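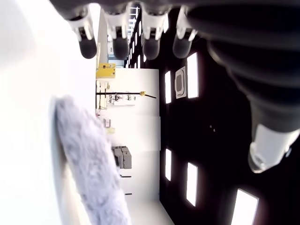 I'm trying to work out whether my camera ablation means anything, and I'd love a second pair of eyes before I write it up for my group at Bildale. The task is picking up a plush toy and putting it on a plate, two arms, policy trained by imitation on 690 teleoperated demos. It takes a head view plus the views from the wrists. When I black out the head view at test time, success on toys the policy never trained on barely moves. When I black out the wrist views, it falls apart. My advisor was delighted and wants the headline to be "wrist cameras are what generalizes." I'm less sure. Look at what the wrist gets on the way in: fingertips, a bit of gray fluff, a big patch of white that's totally blown out, and then ceiling lights and a vent running down the side. How is the policy supposed to find anything from that? There's a plush in there, sure, but I don't see a plate anywhere, and the plate is half the task!

Posted by Gonzalo Iglesias, November 2018

More detail so you don't have to drag it out of me. The network is a small conv encoder per camera, features concatenated with joint positions, then a couple of dense layers out to joint targets. No recurrence. I trained two seeds per condition and tested on 12 toys that aren't in the demos. With all cameras on I get up to 80 percent depending on the seed (the other seed is worse and I'm not proud of it). Toy start positions are whatever I feel like when I put the thing down, and I know, I know. "Blacked out" means I replace the image with zeros before it goes into the encoder. I did not retrain anything.

What bugs me is that the head view looks so much more useful to a human. You get the plate with its black rim, the toy stretched out behind it, and where both hands are. In this one the right hand is up against the end of the toy and the left is still open off to the side, and you can tell all of that at a glance. So either my policy is ignoring a perfectly good picture, or my ablation is measuring something other than what I think it's measuring. Which is it, and what would you run next if you only had robot time for a handful of conditions? I share the arms with the Clellham folks, so I can't just leave it going all night.

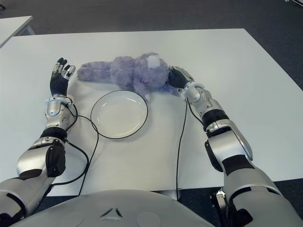
Facundo Orellana

I think it's mostly the second one, though there may be a little of the first in there too. I went through the same thing with a drawer task and ended up throwing out a whole figure, so I have feelings about this.

Zeroing an image in a network that never saw zeros doesn't tell you what the policy would do without that camera. It tells you what the policy does when you feed it something bizarre. Your encoder turns the black image into some feature vector, and whether that vector happens to land near normal ones or way out in the weeds is kind of luck. For the head camera it may land close to the average (fixed camera, same table every time, features that hardly move) and the rest of the network shrugs. The wrist views move all over the place, the dense layers lean on them hard, and a zero image there might push the joint targets somewhere silly. That alone would give you your result even if both views carried the same information about the toy!

Now the plate. If your plate sits in the same spot in every demo, the policy doesn't need to see it. It gets joint positions. It can learn "once the hand is closed, go to this pose" and never look at a single pixel of plate. I'd bet a coffee on that being your story. Easy to check — slide the plate over by a hand's width and see if the toy gets put down on bare table.

So, with limited robot time, here's my order:

1. Move the plate. Do this first, no training needed, and you'll know in an afternoon. If it misses in every case you can stop talking about generalization for the place half of the task and only report the pick.

2. Swap instead of zero. Take head images from a different episode at the same time step and feed those in. The picture is still a normal picture, it's just lying about where the toy is. If the arms go to the real toy anyway, the head view wasn't being used for the reach. If they go to where the fake toy is, you've learned way more than zeros would ever tell you.

3. Retrain without each camera. This is the one reviewers will ask for. Head only, wrists only, all of them. More seeds if you can stand it. The gap between your two already worries me more than the ablation does.

4. Split success by phase. Log reach, grasp and place separately. One number for the whole task hides everything you're asking about. My guess is the head view earns its keep early, when the toy is barely in the wrist view, and the wrists take over once the hand is nearly there.

On that last guess, don't assume closer is better all the way in. Once the hand has the toy, the wrist image can be nothing but face. Big blurry reddish-brown eyes, white fabric, black ribbed stuff across the top, some fur at the sides. You can tell it's a toy, but you couldn't tell me where on the table it is. If your network does well in that phase, I'd want to know whether it's using the image or just the joint readings. And with felt-like eye patches that strong, it could be picking up on eyes in general. That'd be a fun finding if your held-out toys all have eyes, and a bad surprise when somebody hands it a plain scarf. 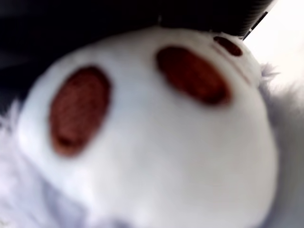 Tess_at_Insaurralde

Agree with pretty much all of that, especially the plate. I'd add something boring: fix your start positions. "Whatever I feel like" is going to eat your whole effect. We tape a grid on a sheet of clear film, lay it on the table, set the toy on a marked cell with a marked heading, pull the film out. Every condition gets the same list of starts, shuffled. Then you can compare the conditions toy by toy, start by start, and you need a lot fewer runs to see a real difference.

Also interleave the conditions. Don't run all the head-only trials before lunch and all the wrist-only ones after. Light changes, cables shift, the person resetting gets sloppy (me). Your wrist view has that huge washed-out area in it, so if exposure is on auto I'd lock it before collecting anything else. Ours was drifting between sessions and a policy trained on one set of demos looked terrible on the next, and I spent most of February blaming the network.

One place I'd push back on Facundo a bit: if retraining is too expensive, you can train once with camera dropout, where you randomly blank a view during training and give the net a flag saying which one is gone. Then blanking at test time is something it has seen. It isn't identical to training a separate policy per camera, and you should say so in the writeup, but it gets you a fair version of the plot you already made.

mkr

just use depth

Gonzalo Iglesias

Thank you both, this is super helpful. I went and moved the plate. It put the toy down on the bare table, right where the plate used to be, every time I tried. So that's that, I guess! The place half is coming out of the headline and I've told my advisor, who took it fine. I'm doing the swap test next with a fixed list of starts, and I've asked for a longer slot on the arms to do camera dropout with proper seeds. Exposure was on auto. I've locked it now, which I suppose means recollecting some demos, ugh. I'll post the per-phase numbers in this thread when I have them, even if they're ugly.

Facundo Orellana

Please do. And keep the plate runs on video, they'll make a better slide than the bar chart.

Related posts
Same demos, different seed, very different policy
Do you report the best checkpoint or the last one?
Matching start positions between conditions on a shared table
Joint positions as input: when do they leak the answer?
Cotley workshop notes on soft object grasping
Camera dropout vs. separate networks

This site uses cookies to keep you signed in and remember your settings. By continuing to browse you agree to our use of cookies.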